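## 4. Oiling the slats

Now the fun part! Bare wood drinks up the first coat, and the grain starts to show in a way that sanding never quite hints at. Set aside a whole afternoon and get the windows open.

1. Wipe the panel down with a dry cloth, working into the grooves with a soft brush. Sanding dust loves to hide there.
2. Stir the Tramus oil (don't shake it, you'll get bubbles) and pour a little into a shallow tray.
3. Brush a thin coat along the grain, starting with the top slat and moving down.
4. Run the tip of the brush through each groove and pick up any oil that pools on the ledge below.
5. Wait 8 minutes, then wipe off everything the wood hasn't taken in.

**Note:** One small can of Tramus does a standard Astdale panel twice over, with enough left for touch-ups next June.
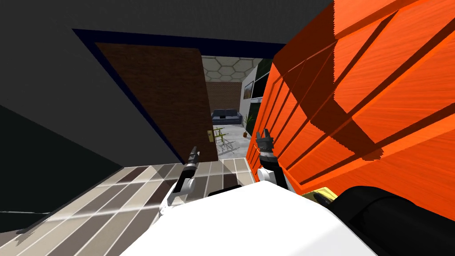 Leave the first coat for 36 hours before you touch it again. A cool room slows things down, so if the surface still feels tacky, give it another night. Then go over it very lightly with a fine pad, dust it off, and repeat steps 3 to 5. The second coat goes on so much faster, and the color gets wonderfully deep!

**Caution:** Oily rags can heat up and catch fire on their own. Lay them flat outdoors to dry, or soak them in water and seal them in a metal can. Never leave them in a heap.

### If you're using the Jaber wax instead

Skip step 2 and rub the wax on with a lint-free cloth, one slat at a time. Buff each slat before you start the next. Don't put wax over fresh oil; it stays cloudy and you'll be back to section 3 with the sandpaper.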